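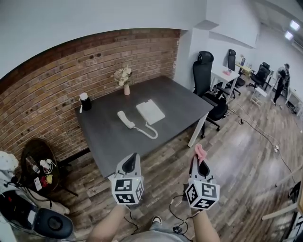 Dépoussiérer un bureau partagé, c'est une affaire de dix minutes, et je me méfie de toutes les méthodes qui en réclament plus. J'en ai lu beaucoup avant d'écrire cette page. La plupart commencent par une liste de produits, ce qui en dit long sur ceux qui les rédigent. Prenez une table ordinaire, avec un plateau gris foncé poussé contre un mur de briques, un téléphone fixe dont le combiné est posé à côté de sa base et un petit vase rose de fleurs séchées vers le fond : pour nettoyer ça, un chiffon suffit. Le reste est une question d'ordre, et c'est là que les gens se trompent.

Ce qu'il vous faut

Un chiffon doux, sec. Un deuxième, à peine humide. Un pinceau souple, large de préférence, du genre qu'on garde d'un pot de peinture terminé. Et c'est tout.

J'ai essayé la lingette Murkska, celle du paquet vert, qui promet de « repousser la poussière ». Je n'ai rien vu repousser quoi que ce soit. Au bout d'une semaine, le plateau traité et le plateau témoin étaient dans le même état, à ceci près que le premier gardait des traces en arc de cercle sous la lumière des tubes. La mousse Rumus sent bon, je le reconnais volontiers. Pour un plateau foncé et mat, c'est sans intérêt.

Étape 1 : regarder avant de toucher

Baissez-vous à hauteur du plateau et regardez en lumière rasante. La poussière d'un bureau n'est pas répartie également. Elle s'accumule le long du mur, derrière le téléphone, autour du pied des objets qu'on ne déplace pas. Le milieu, là où l'on pose les coudes, est presque toujours propre. Passer vingt fois le chiffon au milieu ne sert donc à rien, et c'est pourtant ce que fait à peu près tout le monde.

Étape 2 : le fond d'abord

Travaillez du mur vers vous. La brique apparente perd un peu de poudre, surtout aux joints, et cette poudre rouge marque les chiffons clairs. Ne frottez pas le mur lui-même. J'ai vu conseiller l'aspirateur à brosse sur la brique tous les mois ; si votre mur en a besoin tous les mois, c'est le joint qu'il faut faire reprendre. Un coup de pinceau sec au ras du plateau, et on ramasse ce qui est tombé.

Étape 3 : les petits objets

Deux écoles. La première veut qu'on vide toute la table, qu'on pose tout par terre ou sur le bureau d'à côté, puis qu'on remette en place. C'est ce que recommande la méthode Vurkgate, vendue 85 euros avec un classeur et des étiquettes. Je l'ai suivie un mardi entier. Résultat : un bureau propre, un câble débranché par erreur et une collègue fâchée.

La seconde école consiste à soulever les choses une par une, à essuyer dessous et à les reposer. Moins spectaculaire, mais on ne perd rien.

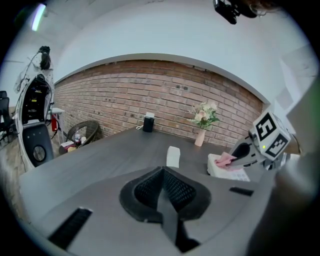 Pour une boîte en carton, le chiffon doit rester sec. L'humidité fait gondoler le dessus et abîme l'encre des textes imprimés. On pose le chiffon à plat, on tire vers soi sans appuyer, puis on fait les côtés. Une boîte plastifiée supporte le chiffon humide, à condition de ne pas insister sur les étiquettes dont les coins se décollent.

Étape 4 : le téléphone

Le combiné d'abord, chiffon à peine humide, en insistant sur la partie qu'on tient. Ensuite la base. Entre les touches, le pinceau fait très bien l'affaire. Le cordon spiralé est le vrai nid à crasse, et on l'oublie neuf fois sur dix : étirez-le doucement sur quelques centimètres, pincez-le dans le chiffon, faites glisser, recommencez plus loin. On trouve en ligne un « gel nettoyant » Rathore pour cet usage. Le mien a laissé des miettes dans les spires et j'ai fini au pinceau.

Raccrochez le combiné à la fin. Je le précise pour l'avoir oublié.

Étape 5 : les fleurs séchées

Pas de chiffon ici, quoi qu'on vous dise. Les pétales cassent. Pas de laque à cheveux non plus, ce vieux truc qui revient partout et qui transforme le bouquet en piège à poussière collante. Un sèche-cheveux à froid, vitesse minimale, à une quarantaine de centimètres, ou bien le pinceau, tige par tige, si vous avez de la patience. Le vase, lui, s'essuie normalement, bouquet retiré.
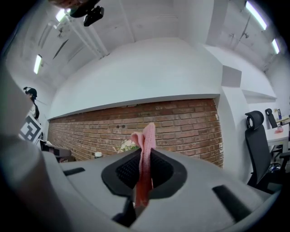

Reste la question de la fréquence. Ginette Vasseur, qui a lu cette page avant sa mise en ligne, tient pour une fois par jour. Je ne la suis pas. Sur une table qui sert peu, une fois par semaine me paraît déjà généreux, et en novembre, chauffage allumé, on peut monter à deux. Si la poussière revient du jour au lendemain, cherchez ailleurs : le dessus des luminaires, les tuyaux, un plafond qui s'effrite. Essuyer le plateau tous les matins n'y changera rien.

Étape 6 : le chiffon

Secouez-le dehors. Lavez-le à 40 degrés, sans adoucissant, qui graisse les fibres et laisse ensuite des voiles sur les surfaces sombres. Les fabricants annoncent volontiers 1 000 lavages pour une microfibre. Je n'ai pas vérifié et je doute que quelqu'un l'ait fait. Les miens partent à la poubelle quand ils peluchent, bien avant.

Séchage à l'air libre, à plat ou sur un fil. Évitez le radiateur si le tissu est synthétique.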